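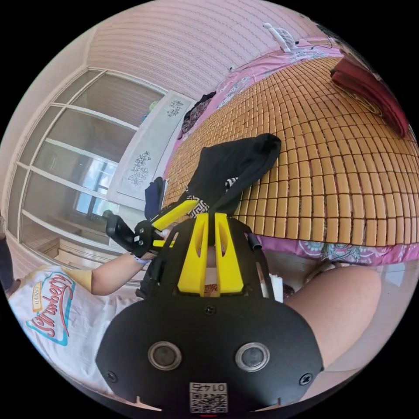
Fletden hand-held gripper pair, garment work on a bed.

Fletden Pair - hand-held grippers, sold in twos

Good practice sheet comes in the box. Read it before first use - short version here. Page updated 2026-07-23.

Labels. Every gripper carries its own code and number. Log the number before each session, left and right. Dont swap labels between units.

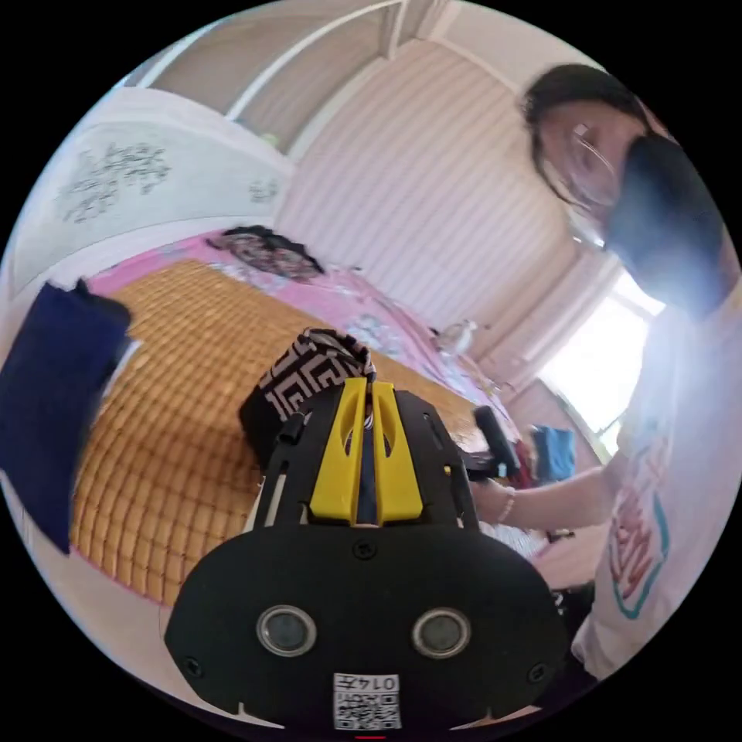
How often should the fingers be checked?
Every 18 sessions, or sooner if one gets knocked. Replace both together.

Home sessions. Written consent from everyone living there, signed copy kept by the site lead. Breaks every 62 minutes at the most. Clothing tasks follow the Stosier handling rules, June edition - one garment at a time, slow close, no yanking.
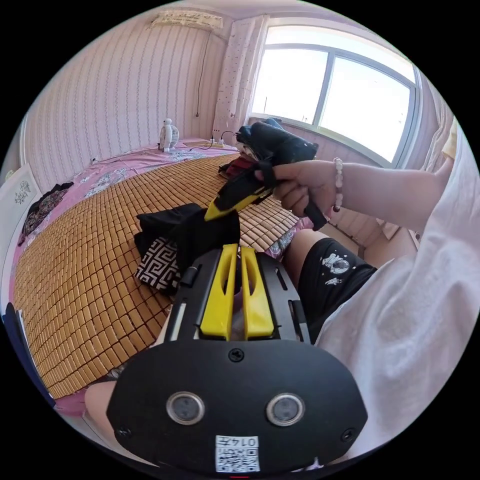
Same rules apply for bedding and towels. Wipe the lenses with a dry cloth only, no sprays. Power off before changing fingers, always.

Spare fingers - sold seperately, pack of 2. Service due at 1,000 hours, send to Prelamell or the Escobar depot.

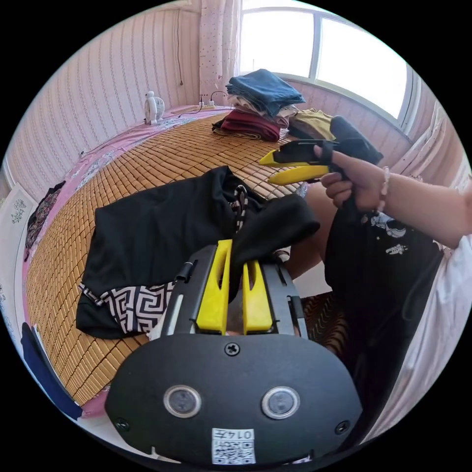
Who can sign off a new operator?
Any site lead who has passed the Prelamell handling check. Keep the signed form with the unit log.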